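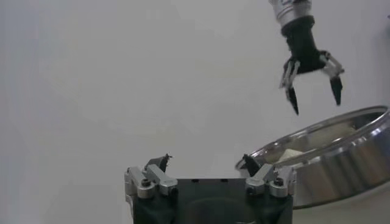
The letter from the sleep clinic said to bring my own pillow and nothing with caffeine in it. I had been awake since four, so the second part was hard.

I'd been sent there in November, after I nodded off at a red light on the way home from Grillska, where I did the pastry shift. The driver behind me leaned on the horn and I drove off as if I'd only been slow. I didn't mention it at home for a week. Then I told my sister, and she told my brother-in-law, and after that it belonged to everybody.

The clinic was on the second floor, over a Thai place called Jaidee. You could smell lemongrass in the waiting room until 10 at night. I filled in a form that asked how likely I was to doze while sitting and talking to someone. I put "slight chance", then crossed it out and put "moderate".

The technician was a tall woman with cold hands. She glued wires to my scalp and taped one beside each eye. She clipped a thing on my finger and ran a tube under my nose.

"Sleep however you normally would," she said.

"I normally have the radio on."

"Not tonight."

I lay on my back and listened to chairs being stacked downstairs. I was sure I hadn't slept at all. In the morning she peeled off the tape and I told her I was sorry for wasting the bed.

"You slept five hours," she said. She wasn't allowed to say anything else - the doctor had to read it first.

The doctor read it and told me I stopped breathing 27 times an hour. He turned the screen around so I could see the line go flat, then jump, then go flat again. My throat was closing up, he said, and my brain was waking me just enough to open it. I wouldn't remember any of it. He asked whether anyone had complained about my snoring. I said I lived alone, and he typed that in.

The machine cost more than my car was worth. My benefits covered part and I paid the rest, 555 dollars, on a card I'd been trying to pay down. The mask left a red groove across the bridge of my nose. The first week I woke up every night with it on the floor and the hose hissing at the wall.

I rang the supply shop and they swapped it for a smaller one that sat under the nostrils. It was better. I got three hours with it, then four. I bought distilled water by the jug and rinsed the little tank in the sink every morning with the breakfast dishes.

My sister phoned most evenings.

"Are you wearing it?"

"I'm eating supper."

"After supper, though."

"Yes," I said, and mostly I was.

On 1st April I had my follow-up. The doctor pulled up the numbers from the card in the machine and said I was down to three an hour. He wanted me to keep going for another 30 nights and then come back. I asked if I could drive the highway again and he said he'd sign the form.

I ate lunch at Jaidee on the way out and went home by the same road. The light was red when I got to it. I sat there with both hands on the wheel and watched a man carry a lamp across, and when it turned green I went.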